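Última actualización: 28 jun 2021

# forkberg-estantes

Dataset y scripts del proyecto de fin de curso del club de robótica. Tarea: el robot (Pravico, base móvil + cámara en la cabeza) va hasta unas estanterías, mira qué niveles están libres y guarda juguetes donde toca. De momento solo percepción y navegación, lo de agarrar va en otra rama.

## Qué hay

- 857 imágenes, sacadas de 17 recorridos
- etiquetas por nivel: libre / ocupado / no se ve
- `split.txt`, separado por recorrido. NO mezclar fotogramas del mismo recorrido entre train y test, ya nos pasó en noviembre y salían números de risa

## Uso

 pip install -r requirements.txt
 python etiquetar.py --recorrido 4
 python entrenar.py --epocas 20

Con la gráfica del aula tarda casi 4 horas. En portátil ni intentarlo.

## Etiquetado

Primera pasada Montri Ongart, revisión Martti Mustonen. Si no coincidían se quedaba lo de Martti, menos en los niveles bajos, que los volvimos a mirar juntos. Criterio: un nivel cuenta como ocupado aunque el objeto asome solo un poco por encima del canto de la balda. Cestas tambien cuentan, llenas o no.

## Problemas conocidos

Estanterías de madera clara sin fondo contra pared clara: el modelo confunde la pared con la balda trasera. 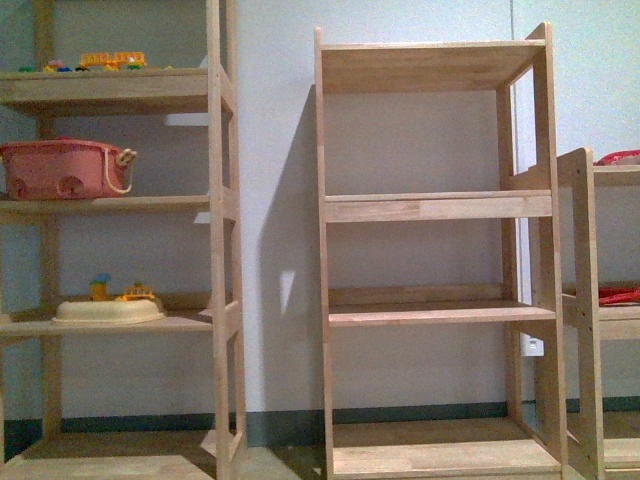 Con las sombras pasa algo parecido, sobre todo entre un mueble y otro. Subir el contraste ayuda un poco pero mete ruido. Pendiente probar con profundidad. Los niveles pegados al suelo siguen siendo los peores, la cámara va alta y no los coge enteros. Si alguien toca el ángulo de la cabeza que lo apunte en `notas.md`, porfavor.

Falta: script de evaluación limpio, quitar rutas absolutas de `entrenar.py`.

Relacionados:
- kemix-agarre (la rama de la pinza)
- kemppainen-mapas
- plantilla de memoria del club

Contacto: Martti Mustonen, o abrid una incidencia · Volver arriba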